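Storage of Loose Drive Parts at the Assembly Bench
Student project report, Workshop Practice II
Ionuț Bălan and Irina Sima
Friday, May 10, 2024

1. Background

The teaching workshop keeps one Skisia hand-cranked reducer for each bench. Every term the reducers are taken apart and put back together by the students. Parts go missing between sessions, mostly retaining clips and short screws. The parts log for the previous term lists 446 issued items, of which 30 had to be replaced. Gears made up a small share of the losses, but they are the most expensive to replace and take the longest to order from Miettinen.

The task was to change how loose parts are held on the bench while a unit is open. No changes to the reducer itself were allowed.

2. Starting condition

Before the project, parts were set down directly on the tabletop. The tops are hard and smooth. A spur gear laid on its side stays put, but one stood on its teeth will roll, and a dropped clip slides a long way before it stops. Students also used whatever was nearby as a container, including jar lids and the cardboard sleeves the bearings come in. These were thrown out with parts still inside on 2 occasions that we know of.

3. Bench layout

The new layout has two elements: a large square board placed on the table, and a low open bin placed on the board. The board gives the bin a surface that grips and takes the knocks from metal parts. It is smaller than the tabletop, so a margin of the table is left free at the edges for drawings and hand tools.

The bin is a shallow blue plastic type with ridges on the inside of the walls. We compared it with a deeper gray one from Stimik. The deeper bin held more, but small clips could not be seen behind the gear without tipping it. Low walls were chosen for that reason. Blue was picked because blackened steel and bright metal both show up against it.

The position of the bin was fixed at the left half of the board, leaving the right half open for work. The gear goes in with the small hardware from the same step, and the bin is emptied before the next step begins.
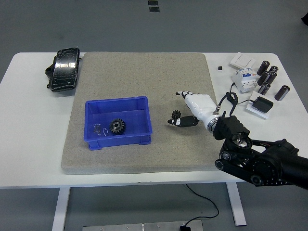 4. Procedure

4.1 Wipe the board and check the bin for parts left by the previous group.

4.2 Remove the cover of the reducer. Place the screws in the bin.

4.3 Take off the retaining clip and put it in the bin before touching the gear. Clips left on the shaft end tend to spring off when the gear moves.

4.4 Slide the gear off by the hub. Do not pry on the teeth. Lay it flat in the bin with the bore facing up.

4.5 Compare the contents of the bin with the step card (form 2104), then transfer them to the labeled bag.

5. Remarks

Oil was a minor problem. The speckled surface of the board hides small drips, and these end up on the drawings. A paper towel under the reducer was enough, though it has to be changed often.

Left-handed students asked for the bin on the other side. Mirroring the layout causes no difficulty and the step cards do not need to be changed.

The Clandetti bags supplied for step 4.5 split at the seam when a gear is dropped in with the teeth down. Heavier bags have been requested. Until they arrive, gears are wrapped in a rag first and the clip is bagged separately.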